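The kettle is already on when I get to Rosasau, which is the name on the gate of a very long garden with a very small workshop at the bottom of it. I'd come to talk about wax. Two hours later (and two pots of tea) I was still talking about wax, and I went home smelling of it.

She has been making tapers under the name Pramance for years now, all of them in shades of yellow. "People ask for white, they ask for green at Christmas," she tells me, shifting a tray so I can put my mug down. "I say no thank you! I like the yellows. There's enough going on in the yellows to keep me busy."

She melts in batches of 40, always in the morning, and she won't be talked to while she's pouring. I learnt this the hard way. Once the moulds are filled she's all chat again, and wants to know if I burn candles at home or just own them. I own them, I'm afraid. There's a box in my hall cupboard that must be ten years old.

"Well, get it out!" she says. "They'll have gone pale on the outside, I expect. Everyone thinks that means they've gone off."

So what is it, then? She calls it bloom, and beeswax does it if you leave it sitting somewhere cool. You can rub it away with a soft cloth or give it a quick go with a hairdryer, and she used to do exactly that to every candle before it went in the post. In February she had 188 of them to buff for one order and her wrists gave out. "I did 100 and I sat down on the floor. I thought, that's it, they can have them dusty." 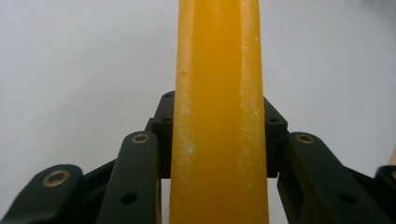
Words: your Rosasau correspondent, for the Pramano makers' pages

I have to say I've come round to the dusty look. A pale, powdery streak down each side of a deep amber yellow is rather lovely, like the skin on a plum, and it makes me want to run a thumb along it. She says customers have come round too, mostly, though one did send hers back with a note about mould.

"I wrote her a nice letter," she says. "She ordered again, so it can't have been too rude."

Before I leave she wraps two in brown paper for me and makes me promise to light them. I've done one so far.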